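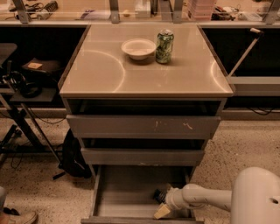
Gaveteiro cinza: como arrumar sem perder a tarde

Comece pela gaveta de baixo. É a que ninguém abre com gosto, porque exige joelhos, e é onde vão parar os carregadores de telefones que já morreram.

Esvazie tudo antes de devolver seja o que for. Uma gaveta vazia até ao fundo é um espetáculo raro e merece um minuto de contemplação. Depois, pano úmido com uma gota de detergente neutro, e outro pano para secar. Nos cantos, um cotonete.

Gaveta rasa pede coisas rasas. Se precisa de empurrar para fechar, a gaveta já deu a sua opinião.

Riscos claros na frente cinza: experimente primeiro uma borracha escolar branca, com mão leve. Os que ficarem, ficam. O meu gaveteiro tem vários e continua a abrir.

O tampo brilhante mostra cada dedada, sobretudo contra a luz. Microfibra seca, sem lustra-móveis. Uma tigela e uma lata em cima, tudo bem; à terceira peça já é depósito.

A Tracey Yeoman escreveu em maio a perguntar pelas corredeiras que rangem. Aspirador, pano seco e um pouco de silicone em spray. Óleo de cozinha não, Tracey.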